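Bogdan Barbu
@bogdanbarbu

Okay, a few posts about the packing arms at the Junstead bakery, where I've worked the morning line for 9 years. People keep sending me the article. I read the article.

The article says the arms "free up staff for higher-value tasks." I asked my shift lead what the higher-value tasks were. She said she'd get back to me. That was March.

What I do now instead of putting rolls in baskets: I put rolls on a table so an arm can put them in baskets. Then I check the basket. I would like someone to tell me which part of that is the higher-value one.

Before you reply that I'm scared of machines: I love the divider. I love the proofer. I would marry the big mixer. Those do things that wrecked people's shoulders. Packing mixed baskets was the sit-down job. It's where you went when your back was bad.

That's the part I don't see in any slide. Lis had that spot after her knee surgery. If packing goes to the arms, where does the next person with a bad knee go? Ovens? Come on.

The vendor (Drirnen, they have a very nice van) told us 500 pieces an hour. Maybe, if every piece is the same and somebody lays them out just so. Our mixed basket has soft rolls, knotted buns, whatever came out that morning. They lean on each other. They overlap. A person doesn't even notice that.

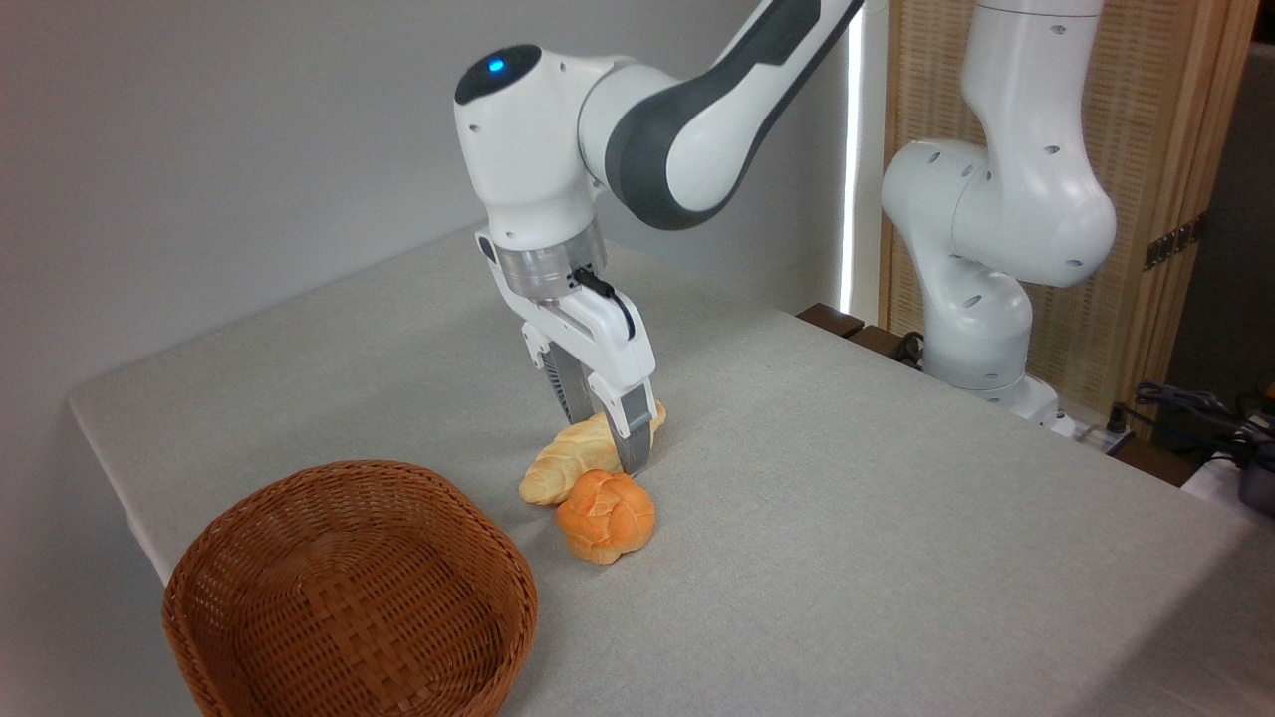 And the pay question, which I have now asked twice in meetings. If I'm "supervising an automated cell," that's a different job title at the Prutness plant, and it pays more. Here it's the same title and the same rate, with a new laminated card to hang around your neck.

Training was 15 minutes. It covered the stop button and who to call. The who-to-call guy works days. We start at 4 am. You can guess how that goes.

What has really changed is the talking. Two people used to pack across from each other and you'd hear all the news. Now it's one person and a table, and you can't wander off, so you stand there and watch. I'm more tired after watching than I ever was after packing.

Someone asked if anyone lost their job. No. Two people left and weren't replaced, and the company says that has nothing to do with it. Could be true. I'd believe it faster if they posted the openings.

To be fair to the techs, they listen. One of them stood with us a whole shift and wrote down everything we said about crusts. I'd just like the people who sign for this stuff to do the same shift, same hour, same shoes.

There are around 33 of us on mornings. We're asking for the new title in writing, a tech on call before sunrise, and one sit-down spot kept for whoever needs it. I'll post what they say when they say it.

Muting this for a bit, I'm up at 3.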